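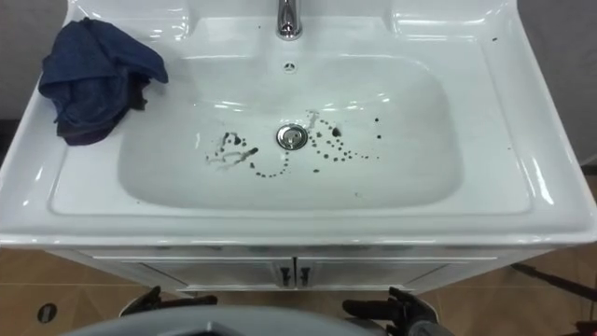

Castia Basin Station
Practice station for student robotics teams

Overview
Products > School and Club Stations > Household Tasks > Castia Basin Station

The Castia Basin Station is a full-size bathroom vanity prepared for use by robotics classes, clubs and competition teams. It is supplied by Magesa to secondary schools, colleges and community programs that teach mobile manipulation through ordinary household work. The station is the standard practice unit for the basin-cleaning event of the Femon Student Challenge, and it may also be used for coursework with no connection to the competition.

The station is intended for two-armed robots with a working height suited to a standard bathroom sink. It is not plumbed. No water connection is needed at the school, and the unit may be placed in any classroom or workshop with a level floor.

The task
Students program or teleoperate a robot to remove dark marks from the floor of a white basin with a cloth. The exercise combines several skills that are often taught separately: locating a soft object with no fixed shape, grasping it, keeping contact with a curved surface, and judging from camera images whether a mark remains. Glossy white porcelain and chrome produce strong highlights, and teams should expect to spend a considerable part of their preparation on perception.

Marks are applied by the instructor before each run with the marking fluid supplied. Patterns may be smeared, dotted or mixed. The cloth may begin on the rim or in the basin, according to the level being practiced.
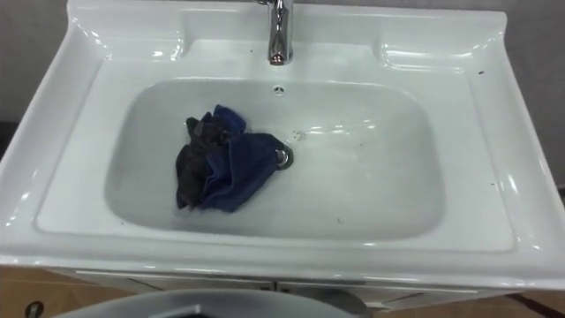

Navy blue cloth on the basin floor beside the drain.

Practice levels
The accompanying course guide sets out 3 levels.

Level 1, Reach and Grasp. The robot takes the cloth from the sink top and releases it inside the basin. No marks are applied.

Level 2, Single Patch. One patch is applied to the left or right of the drain. The robot wipes the patch and leaves the cloth in the basin.

Level 3, Full Basin. Marks are applied on both sides of the drain. The robot wipes the basin floor and returns the cloth to the back corner of the sink top. This level follows the Femon event rules, including the limit of 3 attempts per team.

What is supplied
One-piece ceramic sink top with rounded rectangular basin
Chrome faucet, overflow ring and drain fitting
White two-door cabinet with dark vertical handles
Navy blue practice cloths
Water-based marking fluid and applicator
Printed course guide, 37 pages, with score sheets

The robot, its controller and its cameras are not included. Schools that do not own a suitable platform may apply to the Distard equipment loan program through their regional coordinator.

Classroom use
One station serves one robot at a time. In a group of ordinary size, instructors are advised to rotate teams between the station and the bench, where recorded images can be labeled and reviewed. A complete session at Level 2 is planned for 40 minutes, including the time needed to apply marks and to wipe down the basin afterward.

An adult supervisor must be present whenever the arms are powered. Students must stand clear of the robot's reach, and cables must be routed away from the walking area. The emergency stop is to be tested at the start of every session.

Care
Rinse practice cloths after use and replace them when they no longer lie flat. Marking fluid should be removed from the porcelain at the end of the session with warm water and mild soap. Abrasive pads and powders will dull the glaze and alter the way the surface appears to the camera. They must not be used.

Ordering and instructor training
Orders from schools are accepted throughout the year. Programs entering the Femon Student Challenge are asked to place their orders by the end of November so that delivery can be completed ahead of the regional rounds.

An instructor workshop is offered with each first purchase. It is led by Wekesa Athumani, head of education programs at Magesa, and covers station setup, safe supervision and scoring. Requests for a quotation should state the name of the school, the robot platform in use and the delivery entrance available for a boxed ceramic unit.

Related items
Castia Replacement Cloth Pack
Castia Marking Fluid Refill
Course Guide, additional printed copy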